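Search this site Enter keywords Go

Grena Two-Arm Bench Kit: Equipment Review

The Grena bench kit is sold to schools, small laboratories and training centers that want a pair of table-mounted robot arms without the cost of an industrial cell. Our department used one for a full term, on loan from the regional supplier, Jastunier. The supplier had no part in the writing of this review.

Delivery and assembly

The kit was delivered in four cartons. Each arm arrives in one piece and is bolted to a crossbar, which in turn is fixed to an extrusion rail at the front of the table. The printed guide allows 60 minutes for this stage. Our staff needed most of an afternoon, largely on account of two pages that appear in the wrong order. Jastunier has been informed and has supplied a corrected copy on request.

Buyers should note that the table is not included. The base unit requires a bench at least 900 mm deep, and lighter furniture is not suitable.

Operation

Both arms moved smoothly at low and medium speed. At the highest setting the left arm tended to overshoot slightly, and staff were asked to leave that setting alone. The two-fingered grippers are the strongest part of the kit. They handled bottle caps, small cups and soft items with little adjustment between one and the next. Thin flat pieces were harder. In a test of 100 attempts to lift a plastic disc from a bare tabletop, the kit succeeded 47 times. A rubber sheet placed under the disc improved matters, though the result was not recorded formally.

The wrist cameras gave a clear picture in ordinary room light. Glare from a polished surface did cause errors, and a matte table cover is recommended. Calibration with a checkerboard is straightforward and should be repeated whenever a camera has been touched.

Cables

The camera cables are long and are clipped along the outside of the arms. The clips hold well, but the remaining slack has to be managed by the user. Drukard, which offers a comparable kit, includes a covered channel for this purpose, and the absence of one in the Grena kit is a weakness at the price.

Software and support

The control program installed without difficulty. The Grīnberga lesson pack, sold separately, is well written and suits learners with no background in programming. Support requests were answered by the next working day, with one exception in April.

Recommendation

The kit is recommended for supervised teaching and light research. It is not recommended for unattended use. Departments that expect to work mainly with flat parts should request a trial before ordering. The review unit remains set up in the teaching laboratory, and staff from other departments may arrange a visit through the equipment office.

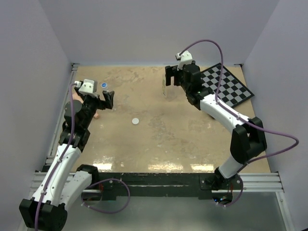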